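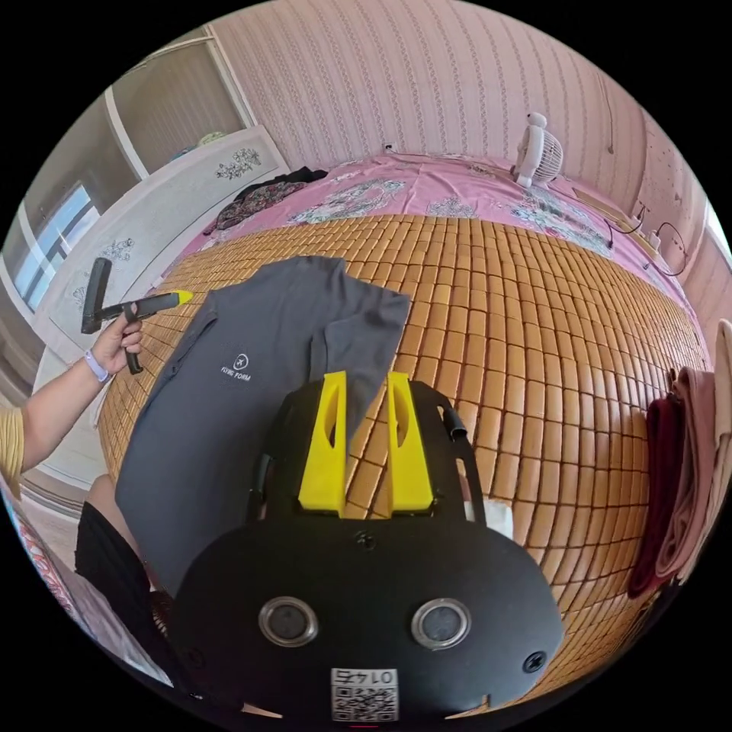 4 Handhabung von Textilien mit dem Handgreifer

4.1 Geltungsbereich

Dieser Abschnitt regelt die Durchführung manueller Greifvorgänge an Kleidungsstücken mit dem Handgreifer Brolell in Wohnumgebungen. Er gilt für alle Personen, die eine Einweisung nach Abschnitt 2 erhalten haben. Als Regelfall wird die Bearbeitung eines flach ausgelegten Oberteils mit langen Ärmeln auf einer Matte zugrunde gelegt, bei der ein gelber Greiffinger auf das Gewebe gedrückt wird und eine Stofffalte fasst, während der zweite an der Stoffkante anliegt. Für Bettwäsche, Handtücher und gefütterte Jacken gelten ergänzend die Festlegungen in Anhang C.

4.2 Vorbereitung des Arbeitsplatzes

1. Arbeitsfläche festlegen. Zulässig sind Tische, Betten und Matten, sofern die Unterlage während des Greifens nicht verrutscht.

2. Netzleitungen und Steckdosenleisten aus dem Bewegungsbereich beider Hände entfernen. Ist dies nicht möglich, sind sie am Rand der Fläche so zu verlegen, dass sie nicht erfasst werden können.

3. Ventilatoren ausschalten. Luftbewegung kann leichte Stoffe verschieben.

4. Kleidungsstück glatt auslegen. Knopfleisten und Aufdrucke müssen erkennbar bleiben.

5. Kennzeichnung am Gehäuse des Greifers mit dem Eintrag im Arbeitsblatt vergleichen. Bei Abweichungen darf nicht begonnen werden.

HINWEIS: Schmuck und lose Armbänder sind abzulegen. Eng anliegende Bänder am Handgelenk sind zulässig, sofern sie die Führung des Griffs nicht beeinträchtigen.

4.3 Durchführung

1. Je Hand ein Gerät aufnehmen. Das Anschlusskabel ist seitlich am Rahmen entlangzuführen und darf nicht über die Greiffinger laufen.

2. Finger vollständig öffnen und wieder schließen. Bleibt ein Finger zurück, ist der Greifer außer Betrieb zu nehmen.

3. Greifer senkrecht oder leicht geneigt an den Stoff heranführen. Die Fingerspitzen werden aufgesetzt, bis sich eine Falte bildet.

4. Falte fassen und halten. Der Stoff darf sich dabei nicht in den Längsöffnungen der Finger verfangen.

5. Ärmel zuerst über den Rumpf legen, danach die Seiten einschlagen. Das zweite Gerät hält den Stoff an der gegenüberliegenden Seite.

6. Beide Greifer öffnen und abheben — erst danach darf die Position der Hände gewechselt werden.

Ein Durchgang umfasst höchstens 20 Faltvorgänge. Anschließend ist eine Pause von mindestens zwei Minuten einzuhalten.

VORSICHT: Quetschgefahr. Finger der freien Hand nicht zwischen die Greiffinger bringen, auch nicht zum Lösen eines eingeklemmten Stoffstücks.

4.4 Privaträume

Arbeiten in Schlaf- und Wohnräumen bedürfen der vorherigen Zustimmung der dort wohnenden Personen. Schriftstücke, Fotografien und Medikamente sind vor Beginn aus dem Sichtbereich zu entfernen. Möbel und Wandflächen dürfen nicht verändert werden.

4.5 Dokumentation und Freigabe

Abweichungen sind im Formblatt 172 einzutragen und an die Leitstelle Dreddale zu übermitteln. Über die Wiederinbetriebnahme beanstandeter Geräte entscheidet Annick Robichaud, in Vertretung Krishnamoorthy Marar. Formblätter werden mit der Geräteakte aufbewahrt. Die Prüfung der Greiffinger auf Verschleiß ist in Abschnitt 5 beschrieben.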